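3. Surfaces in the shared kitchens at Sotelo

Our project looked at how the choice of wall and worktop finish affects cleaning time in student housing. We compared two buildings, Ulance and Sotelo, which opened in the same year but were fitted out by different firms. Édgar Nina kept the cleaning log in September and I did the interviews.

The Ulance log has 1,046 entries and the Sotelo log has 2,421. Sotelo has more kitchens, so the totals can't be compared directly and we worked with minutes per visit. We left out six entries with no finish time.

Stone finishes came up in most of the interviews. Residents liked the look of them but disagreed on how easy they were to keep clean.

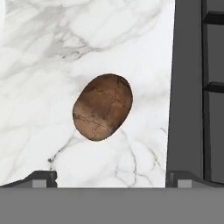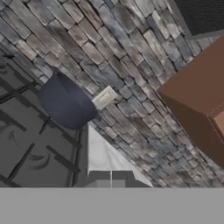 Fig. 4. Stone finishes, rendered: veined white marble (first) and rough stone wall (second).

Cleaners at both sites said that joints took longer than flat areas. Grease in the grout was the usual complaint, and one cleaner told us she did the wall behind the hob only on a Friday. Sealed worktops were wiped in one pass unless something had been spilt and left overnight.

The cost side is weaker. We had one quote, 2,222 for resealing, and it did not say whether labour was included.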